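3.2 调查地点与桌面条件

本研究关注共享办公空间中公用桌面的使用习惯，尤其是个人物品在桌面上停留的时间，以及使用者对“占座”的看法。调查在Univport的公共工作区进行，该工作区由Stevance公司运营，不设固定工位，使用者先到先坐。问卷于4月发放，共回收有效问卷572份。 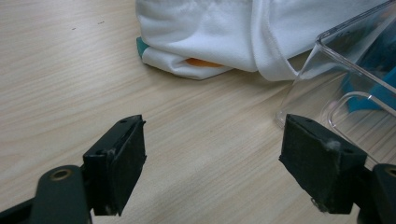
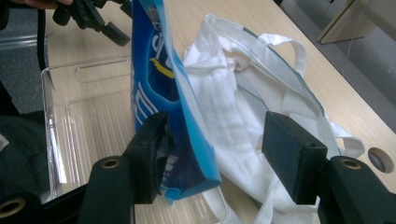

图2 公共工作区内拍摄的两幅照片。第一幅：浅色木质桌面；第二幅：白色帆布手提袋与蓝色塑料包装。

问卷分为两部分。第一部分询问受访者每周使用公用桌面的次数、通常停留的时段和随身携带的物品；第二部分给出14个情境，请受访者判断桌面上的物品是否表示座位已被占用。情境中的物品包括手提袋、外套、水杯、笔记本和未拆封的食品，离开时间分为10分钟和60分钟两档。判断采用五级量表，1为“完全不表示占用”，5为“完全表示占用”。

情境的措辞参考了Bandara量表的中文译本。原量表针对图书馆阅览室编制，其中“借阅证”一项不适用于办公环境，本文将其删去。译文由Ho-yin Leung初译，再由Dilani Matubbar对照原文校订，两人意见不一致之处经讨论后确定。“个人物品”一词在初稿中译作“私人财物”，预调查中有受访者理解为贵重物品，故改用现译。

从结果看，离开时间对判断的影响大于物品种类。在10分钟档，近半数受访者认为单独一个手提袋即可表示座位有人；在60分钟档，持同样看法者明显减少，而笔记本的得分下降较小。部分受访者在开放题中写道，袋子可能是别人忘记带走的，打开的笔记本则不太会被误认。也有人提到，自己会根据周围空位的多少来决定是否坐下，与桌上放了什么关系不大。

使用频率与判断之间也存在关联。每周使用四次以上的受访者对短暂离开较为宽容，对长时间离开则较为严格。偶尔使用者的两档得分差距较小，多集中在量表中段。这一差异在Rorkham分区与主区之间没有表现出不同的方向，因此后文将两区数据合并处理。

需要说明的是，问卷测量的是受访者的陈述，不能直接等同于实际行为。食品类情境仅有两题，相关结论的稳定性有限，第4节不对该类单独建模。问卷数据的整理于2020年5月5日完成，缺失值的处理办法见附录B。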